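Textile returns and customs paperwork for a small importer
Project report, Intro to Trade Logistics, group 6 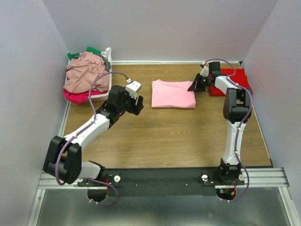 Fig. 1. Mixed garments in a basket, with one folded light pink shirt on the table.

1. What we set out to do

Our question was pretty narrow. When a small clothing shop sends goods back to a supplier in another country, or gets goods back from a customer abroad, who pays duty and what paper do you need? The course book has two pages on returned goods. Not enough. We wanted to see it from the side of a firm with no customs department.

Partner firm was Grakach, a clothing importer that also sells online. They let us read their returns folder for one season, with the customer names blacked out. Their freight forwarder, Lornosen, answered questions by email. The supplier in most of the files is Stevavton. We did not contact them.

2. Data

203 return files in total. We read all of them but only coded 50 in detail, picked by taking every fourth file until we had enough. The first plan was to code everything, ran out of time in September.

For each coded file we wrote down:
- direction (customer back to shop, or shop back to supplier)
- commodity code on the original entry
- commodity code on the return
- whether the export proof was attached
- whether relief from duty was claimed
- days between arrival and release

The last one turned out messy. Some files have the arrival date stamped by the carrier, some by the forwarder, and they don't agree. We used the forwarder's date when there was one.

3. Background, short version

Goods that leave a country and come back unchanged can usually come back in without paying duty again. You have to show they are the same goods, that they weren't worked on or altered abroad, and that you are inside the time limit. The limit depends on the country. If the shop can't show the goods left in the first place, the customs office can treat the parcel as a normal import and duty is due on the value.

Sending goods back to a supplier is a different case. There the shop already paid duty on import and wants it back. That means a repayment claim, with the original import entry number, and often a request before the goods leave. Grakach had mostly been sending first and asking after. Claims made that way were refused.

4. What we found

Codes. In 7 of the coded files the commodity code on the return was different from the one on the original entry. Usually knitted vs. woven. A knitted top and a woven shirt sit in separate chapters of the tariff, but the shop's stock system has just one category, "tops". So whoever fills out the return form guesses. One file had the right code crossed out and a wrong one written over it.

Export proof. This was the biggest gap. The carrier does produce the document but it goes to an email inbox that the returns desk can't open. Lornosen told us it is common with small clients. They now send a copy to two addresses.

Value. Some customers wrote the sale price, some wrote zero, some wrote "gift". A zero value got stopped every time in our set. Nothing wrong with the goods, just the form. The right value on a return is normally the one from the original sale, even when the customer got a discount later (we had this wrong in our draft, corrected after feedback).

Time. Files with a matching code and the proof attached were released faster then the others. We are not giving an average because of the date problem in section 2.

5. The checklist

We made a one-page sheet for the returns desk, named Sugiyama after the room we worked in. It has 6 lines:

Original entry or export number
Commodity code copied from the original, not retyped
Knitted or woven, read off the product sheet
Value from original sale
Export proof attached
Reason for return, in plain words ("wrong size", not "RTN-B")

Grakach tried the sheet on new parcels for a short while. The desk liked it apart from the knitted/woven line, since the product sheets from Stevavton don't always say. They asked for fabric info to be added to the packing list. No answer yet when we wrote this up.

6. Problems

One firm only, one season. Every fourth file is not a real random sample, and the files were sorted by customer country, so small countries may be missing. Two of us coded the files and we only cross-checked a few of them. Also we never saw the refused repayment claims themselves, only the letters that came back.

7. If someone continues this

Get the carrier's data directly. Look at the supplier side properly, the repayment claims are where most of the money is. Ask for acces to the email inbox at the start, it took us weeks.

Appendix A: coding sheet
Appendix B: checklist, print version
Appendix C: emails from Lornosen (shortened)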